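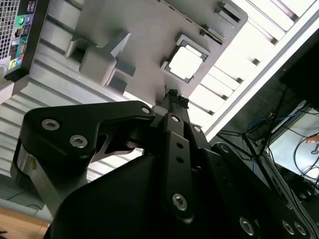
The gray practice board, with its square opening near the middle, at the Cinano workshop.

May 18, 2019

Anyone who has ever held their breath while putting a computer together will be glad to hear that the Cinano workshop on Nambiar Street has opened its new assembly corner, and there is plenty of room at the benches!

The corner is built around practice boards, flat gray pieces shaped like a computer motherboard, so that beginners can learn where things go before they lay a finger on the real and rather costly article. Trivuseck, the Bodia parts firm, gave $4,000 toward the project, and a spring raffle brought in another $900.

So far 93 people have put their names down for the first sessions, which run for 2 hours each and cost nothing to attend. A second round is planned for August, and sign-up sheets are at the front desk.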